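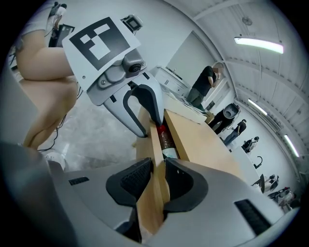

Subject: Re: Keeping bottles from rolling about on a shelf

Hello all,

Sombat Ruangrit wrote:
> I've inherited a run of shelving from the old Kamolrat shop and would
> like to lay my sauce bottles down on it, as there isn't the height to
> stand them up. They roll the moment I shut the cupboard door. I tried
> a strip of beading along the front, which stops them falling out but
> not knocking together. Has anyone cut a proper recess into a board,
> and if so how deep did you go? I don't own a router and would sooner
> not buy one for a single job.

Sombat, what a nice question to come home to, and I'm sorry it has taken me until nearly bedtime to answer it. I have been laying bottles down in wooden boards for years now, first the vinegars and then, once I'd got the taste for it, more or less everything in the pantry that has a cap I trust.

You want the recess to run along the board, so the bottle lies lengthwise in it, and you want it shallower than you think. My first one was cut so deep that I had to tip the whole board up to get the soy sauce out (my sister still brings this up). These days I go down 17 mm for an ordinary sauce bottle and leave the rest standing proud, so there is plenty to get your fingers round. A pale wood is pleasant for this as well – a dark bottle shows up beautifully against it, and you can see straight away which one is missing.

As for the router, please don't buy one! I did my first boards with a gouge and a mallet, an evening apiece, and finished the hollow with sandpaper wrapped round an old bit of broom handle. The gouge was my grandfather's and has 1898 scratched on the handle, though whether that's a date or somebody's locker number we never did find out. If your board is thin, glue two narrow strips to the top of it and let the bottle sit between them, which does very nearly the same thing.

Do put all the caps at the same end. And give the wood a rub of oil before anything goes on it, as soy leaves a ring that no amount of scrubbing will shift. I use the Trovell one, but whatever you have for chopping boards will do.

How long are the Kamolrat shelves, by the way? I have an offcut in the shed you'd be welcome to if it fits.

All good wishes, and love to your mum,
Maureen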